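Galería: la mesa para dos

Clureo es un taller pequeño donde hacemos cosas para la mesa, y en esta página reunimos poco a poco cómo se usan en el día a día. No somos una tienda grande. La colección Tamomine empezó en junio con manteles individuales y después llegaron los platillos y los cuencos.

Muchas personas nos escriben para preguntar cómo combinar un individual de rayas con vajilla blanca. Nuestra respuesta es sencilla: poner pocas piezas y dejar espacio entre ellas. Un platillo, un cuenco y un vaso ya hacen un desayuno. Para yogur o compota nos gusta el cuenco pequeño, y para el agua preferimos vasos bajos, de base gruesa, que son más difíciles de volcar.

Algunas notas prácticas antes de mirar:

Los individuales se lavan con agua fría y se planchan del revés. Con 15 minutos de remojo es suficiente para las manchas de café.

El vaso bajo tiene una capacidad de 300 ml. Lo vendemos en juego de 2.

La mesa clara ayuda mucho a las rayas grises. Sobre madera oscura, nosotros elegimos el individual de color arena, que se llama Provau.

Desayuno con rayas
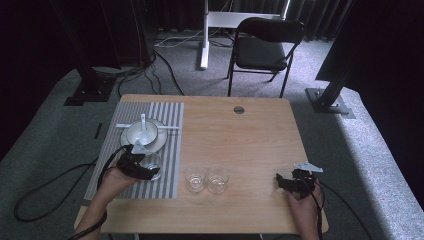 Individual a rayas grises y blancas, cuenco blanco con su cuchara sobre el platillo, y vasos bajos de vidrio transparente.

Las rayas van en vertical, del fondo de la mesa hacia el borde cercano. También se puede girar el individual, pero así nos parece más ordenado.

Próxima galería: las bandejas Phan.

Página actualizada el 11 de febrero de 2022.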